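Stitches! How Doctors Sew Skin Back Together

Have you ever had stitches? Maybe you fell off a scooter and split your chin open, or maybe somebody in your class came to school with a row of little black knots above one eyebrow. Stitches are just sewing, really! There is a needle, there is thread, and there is a gap that needs to be pulled closed. But sewing skin has its own tools and its own tricks, and people practice for a long, long time before they do it on anybody who can say "ouch."

Why does a cut need sewing?

Your skin is very good at fixing itself. With a small scrape, blood dries into a scab, and new skin grows underneath while you get on with your day. A deep cut or a wide one is harder. The two sides drift apart, and your body has to fill in the whole space between them. That takes longer, it leaves a bigger scar, and germs have more time to sneak in.

Stitches hold the two sides close together, like a zipper on a jacket. The stitches don't do the healing. Your skin does that part! They keep everything in place while it works.

Doctors have a special word for a stitch: suture. Say it like this: SOO-cher. The thread is called suture too, and so is the job of sewing (that one is "suturing"). One word, three uses.

A needle shaped like a smile

Look at a needle from a sewing box. It's straight as a ruler, and that works fine for a sock, because you can put one hand inside the sock and push the needle back up from behind. You can't put your hand behind somebody's skin!

So most needles for stitches are curved. The point goes down on one side of the cut, travels under the gap, and comes up on the other side, all in one smooth turn. To make it move that way, you roll your wrist, a bit like turning a key in a lock.

Most of these needles don't have an eye, either. (The eye is the hole you poke thread through.) The thread is joined right onto the blunt end of the needle at the factory, so there's no licking the thread and squinting at a tiny hole.

Fingers are too big

A curved needle is small, slippery and very sharp, so doctors don't usually pinch it in their fingers. They hold it with a tool called a needle driver, which has short, strong jaws that grip tight. A second tool helps out on the other side. It might lift the edge of the skin a little, or wait to catch the needle when the point comes through.

The first practice is done on a pad that is made to look and feel something like skin. You can stitch it, snip the stitches out, and stitch it again, and it never complains.

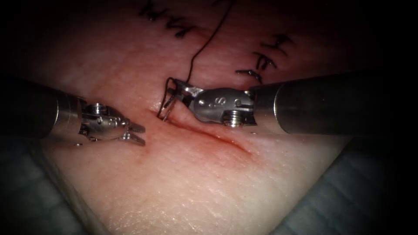

Two tools, one needle

The needle driver is on the right, with the letter S on it, and its jaws are holding the curved needle. The tip of the needle is touching the edge of the cut in the pad. Can you find the thin black thread? Follow it with your finger from the needle all the way up. The tool on the left has its jaws a little bit open, and if you look closely you'll spot that they're serrated, which means they have tiny ridges like the edge of a bread knife. Ridges are great for gripping slippery things.

How one stitch is made

1. Grab the needle with the needle driver, partway along the curve.
2. Set the point on the skin a little way back from the cut. Too close and the stitch could tear through!
3. Roll the needle down, under and up the other side.
4. Let go, then take hold of the needle again where it has popped out.
5. Pull the thread through, but leave a short tail behind.
6. Tie a knot, snug but not too tight. If you squeeze the skin too hard, it gets puffy and cross.
7. Snip the ends.

Then you do the next one, and you try to make it match.

What happens to the thread?

There are two main kinds. One kind slowly breaks down inside your body, so it never has to be taken out. Isn't that amazing? It's handy for places deep under the skin. The other kind stays put until a doctor or nurse snips it and slides it out, usually with a funny little tug.

Some cuts don't need thread at all. Doctors can also use sticky strips, skin glue, or small metal staples.

Try it yourself (no sharp needles!)

You'll need a piece of craft felt, 40 inches of yarn, a pipe cleaner, and a pair of tweezers. Ask a grown-up to help with the cutting.

Cut a slit in the middle of the felt, as long as your thumb. Use a hole punch to make a row of holes along each side of it, matching them up in pairs. Bend the pipe cleaner into a curve and twist one end of it around the yarn. That's your needle!

Now hold the pipe cleaner with the tweezers and send it down through one hole and up through its partner across the slit. Pull gently until the sides just meet, and tie a knot. Keep going to the end of the slit.

Feeling brave? Do the whole row again with your other hand. Or set a timer for 20 minutes and see whether your last stitch is neater than your first one. Mine was (but my first one was very wobbly).

Words to know

Suture: a stitch, or the thread used to make it.
Needle driver: a tool that holds a curved needle.
Serrated: having small ridges or teeth.
Scar: the mark that can stay after a cut heals.

Written by Thaís Prado
January 29, 2023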